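3.2 Listing Data and Coding of Amenities

The listings were taken from Drivora, a booking site for self-catering holiday units, and cover the coastal towns of Bawa and Susel together with the inland district of Flernholm. The download was made on 29th October, after the close of the summer season, and returned 3,759 active listings. A listing was kept if it had a posted nightly rate for May and a written description in English. Hotels with a front desk were removed, as were campsites.

Each description was coded by 2 readers working apart from each other. The coding sheet covered sleeping capacity, distance to the beach as stated by the owner, kitchen type, parking, and the services included in the rate. Cleaning was coded at three levels: none, end of stay, and during the stay. Where the readers differed, the listing was coded again from the full text -- the short summary shown in search results was not used, as it often leaves out fees.

Distance was the least reliable field. Owners in Susel tend to give walking time, while those in Bawa give meters, and a few listings give both with values that do not agree. Walking times were converted at a fixed pace, and listings with conflicting values were left out of the distance model but kept in the rate model.

Stays longer than 90 nights were treated as rentals and are not part of the analysis. Weekly discounts were spread evenly over the nights they apply to.

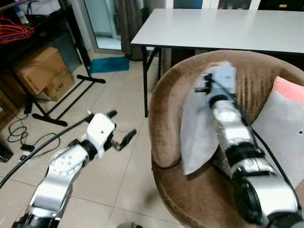
Figure 2. Living room work in a furnished unit: two robotic arms, one gripper open, the other holding a light gray cloth at an armchair.

The rate model uses the log of the nightly rate as the dependent variable, with town, capacity and cleaning level as predictors. Standard errors are clustered by owner account. Flernholm is the base category for town, and a cleaning level of none is the base category for service. Cleaning fees charged apart from the rate were added to it before the log was taken, divided by the minimum length of stay.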